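Tusudeo Linen Services, Plasville
Progress report to the Kulkarni Fund, second period
January 4, 2024
Prepared by Gunhild Hafþórsson, operations

The folding project is moving, at the speed of a person folding a towel while holding a tool in each hand. We budgeted for 20 staff to record folding with the grippers and have 18 trained. The remaining two have said they prefer towels the old way, and their output supports them.

Work since November has been on hand towels and bath towels. Staff record at the plant or at home, and home sessions are paid at the plant rate plus 15 percent. The home option was the folders' own idea. Management opposed it, then claimed it.

What has changed on the floor: the early shift now loses 50 minutes a day to recording, which Rivitz Hotels has noticed. Two folders have moved up to checking recordings. They report that the chairs are better and the conversation is worse. No hours have been cut, and the written promise on that runs to the end of the grant. We are asked weekly what happens after it, and would like an answer we can pin up.

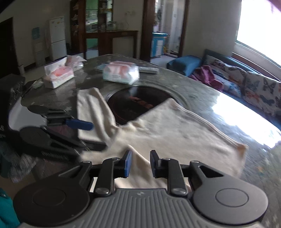

Towel work with the hand-held grippers, blue fingertips open.

Still open: replacement fingertip pads, a second charger, and a decision on fitted sheets. The folders' position on fitted sheets is that the robot is welcome to them.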